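4. The kitchen table task: what the student team built

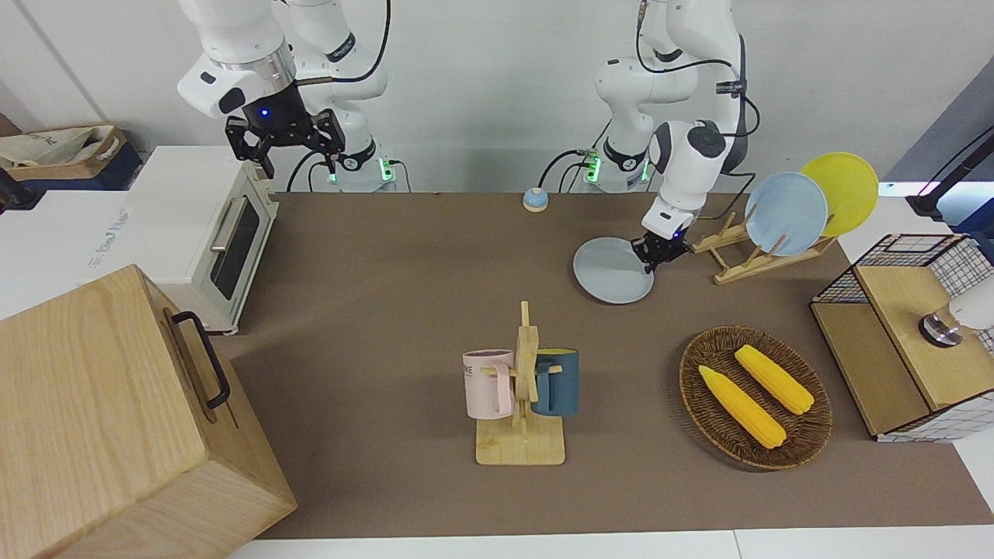
Figure 3. The two-arm workspace, with the left gripper on the rim of a plate beside the wooden plate rack.

When the students of the Punmont robotics club first sat down to choose a task for their year project, they wanted something their families would recognize right away, and we were very happy to let them have it. The club has been meeting since 2015, and most of its earlier projects dealt with line following and sorting blocks, so a table with plates, mugs and corn on it felt like a big step (and a welcome one!).

The task, which the students named Clamance, asks the two arms to tidy a small kitchen. Plates go in the rack, mugs go on the mug tree, and the corn goes in the wicker basket. As Figure 3 suggests, the plates sit close to the rack, and the left arm does most of that work while the right arm looks after the toaster oven side.

Over the term, nine students recorded some 700 demonstrations by hand-guiding the arms, and we kept 583 of them for training. Most of the ones we dropped were plate runs. A plate lying flat is hard to pick up with two fingers, and the students spent many patient afternoons on it before Marwan Kanaan suggested gripping the rim and tilting the plate a little before lifting - a habit he had picked up from clearing tables at home. We adopted it for every plate run recorded after December, and the written instructions for new members were changed to match.

Mugs were a gentler problem, though the students did argue at length over which way the handles should face.

Contact: Matar Student Robotics Group, Punmont. Back to top

Comments

prikotby_fan: Lovely to read a paper where the students get so much room. Did you try the rim grip with heavier plates?

Marwan Kanaan: We did, a few times, and they slipped more. We want to try rubber fingertips next term.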